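3.2 Where the sockets are, and what gathers beneath them

We had not set out to write about sockets at all. The study began as a fairly ordinary look at work surfaces in small shared workshops, and our first visits to Cliltden and Maltidden were spent asking people how they laid out their benches, what they kept within reach and what they had long ago pushed to the back and forgotten. But again and again the talk drifted towards the wall. People would start to tell us about a vice or a drawer of screws and end up, quite happily, on the subject of where they could plug something in, and how the whole of the rest of the bench had been settled by that one small fact.

It is easy enough to see why, once one has spent a morning or two in such a place. A bench can be moved and a shelf can be put up in an afternoon, but a socket generally stays where the electrician left it, and everyone who uses the room afterwards has to make their peace with it. Of the 20 work places we visited, 14 had been arranged so that the main working spot lay directly in front of an outlet, and in several of these the occupants told us they would have preferred to sit nearer the window. One woman at Irkdale, who repairs clocks and has done so in the same room for a very long time, described her socket as "the thing I sit down opposite", much as another person might speak of a fireplace.

The height of the socket turned out to matter a good deal as well. Older rooms tended to have theirs low down, near the skirting, and people using them spoke with feeling about crawling under benches with a torch in their teeth. Where the outlet had been placed at the level of the working surface the complaints were of a milder sort, mostly to do with plugs and leads taking up room at the back. Figure 4 gives an instance of the arrangement we came to call the meeting-line socket, in which the outlet sits just where the pale wall gives way to the dark area below it.

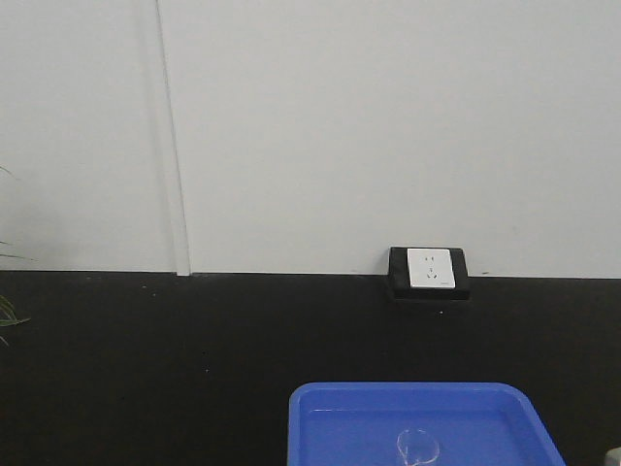

Figure 4. A meeting-line socket: white faceplate in a black housing that stands out a little from the wall, with a blue tray in the foreground.

Two things about this kind of fitting deserve a few more words. The first is the depth of the housing. A box that projects from the wall, even slightly, takes a small bite out of whatever space is in front of it, and our participants were surprisingly alert to this. They spoke of books that would not stand flush and of boxes that always sat a little crooked. In Figure 4 the housing carries on beneath the faceplate as a thicker lip, and it was this lower part, in fittings of a similar shape, that people told us they were forever wiping dust from. The second is the pattern of the holes. The faceplate in the figure has a two-pin pair towards the top and a three-pin set beneath, and users of such plates were on the whole rather fond of them, as they spared a hunt through the drawer for an adaptor.

The tray brings us to the other half of our heading. Trays, lids, saucers and shallow boxes were a constant presence on the surfaces we visited, and we grew quite attached to them as a subject. A tray with a raised rim keeps small things from rolling away, of course, but people also used them to mark out a bit of territory. What was in the tray was in hand; what was outside it could wait, or belonged to somebody else. Colour helped with this. At Maltidden we were told more than once that a bright tray was easier to find on a dark bench, and that clear items, which have a way of vanishing on any surface, were best put straight into one. The bench users at Preda had come to the same habit quite separately, and kept a stack of trays by the door for anyone who wanted one.

We return to trays in Section 4, where we look at how they travel between benches and why so few of them ever seem to come home.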